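## 7.4 Störung 144: Greifer verliert Position beim Schließen

Die Störung tritt beim Einlegen und Umsetzen von Smartphones auf. Der betroffene Greifer bleibt mitten in der Schließbewegung stehen, der Arm hält seine Lage, und im Bedienfeld erscheint die Meldung 144. Betroffen sein kann jeder der beiden Arme. Der andere Arm wird von der Steuerung ebenfalls angehalten.

**VORSICHT - Quetschgefahr.** Nach Meldung 144 stehen die Greifer weiter unter Moment. Nicht zwischen die Finger fassen, auch nicht, um ein Gerät zu retten. Erst Schritt 1 bis 3 ausführen.

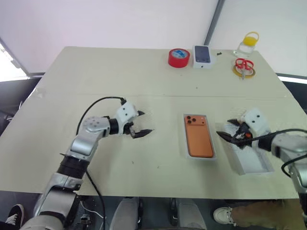
*Bild 7-6: Packplatz mit beiden Armen. Linker Greifer offen und leer, rechter Greifer über dem offenen Schachtelunterteil.*

### Arme sichern

1. Not-Halt drücken. Die Arme können dabei leicht absinken.
2. Prüfen, ob ein Greifer etwas hält. Falls ja, das Teil von unten mit einer weichen Unterlage abstützen.
3. Am Bedienfeld **Moment aus** wählen und warten, bis die Anzeige beider Greifer erlischt.
4. Finger von Hand auseinanderschieben und das Teil entnehmen. Lässt sich ein Finger nicht bewegen, keine Gewalt anwenden, sondern weiter mit Abschnitt 7.6.
5. Smartphones und loses Zubehör vom Tisch nehmen. Auch Klebebandrollen und Scheren gehören während der Prüfung nicht in den Arbeitsbereich.

### Greifer prüfen

Häufigste Ursache ist ein Fremdkörper in der Verzahnung: Schaumstoffkrümel aus Schachteleinlagen, Klebebandreste, einmal auch eine lose Schraube. Die Zahnstangen liegen offen neben den Führungsschienen.

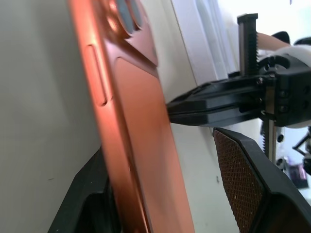

Foto: Ravindran Arumugam / Kikero

6. Beide Zahnstangen über die ganze Länge mit der Taschenlampe absuchen, auch den Teil hinter der Halterung.
7. Fremdkörper mit einer Kunststoffpinzette entfernen. Keine Druckluft verwenden, sie bläst Krümel in das Gehäuse.
8. Griffpolster ansehen. Bei abgelöstem Rand oder glatter Struktur das Polster tauschen (Esposito-Satz, 3 Stück je Packung).
9. Schrauben an den Fingern auf festen Sitz prüfen.
10. Kabel am Greifergehäuse verfolgen. Es darf in keiner Armstellung spannen oder in die Finger hängen.

**Hinweis:** Nach über 2000 Schließvorgängen das Polster auch dann tauschen, wenn es noch gut aussieht. Den Zählerstand zeigt Protness unter *Wartung > Greifer*.

### Wieder in Betrieb nehmen

11. Not-Halt entriegeln und den Greifer ohne Teil referenzieren.
12. Öffnungsweite messen. Sollwert zwischen den Fingern ganz offen: 130 mm.
13. Mit einem Dummy zehnmal langsam greifen. Kein echtes Gerät verwenden.
14. Smartphone von der Seite anfahren und vor dem Schließen anhalten. Die Fingerspitzen müssen den Rahmen etwa auf halber Höhe treffen und von der Kameraerhebung wegbleiben. Bei Versatz den Greifpunkt neu einlernen (Abschnitt 5.2).

**VORSICHT:** Während Schritt 11 bis 14 Hände und Unterarme vom Greifer fernhalten. Die Referenzfahrt beginnt ohne Warnton.

Kommt die Meldung innerhalb derselben Schicht wieder, die Kirnatora außer Betrieb nehmen und das Störungsprotokoll exportieren. Arm, Zählerstand und zuletzt gegriffenes Teil im Formular eintragen, danach an den Kikero-Service senden.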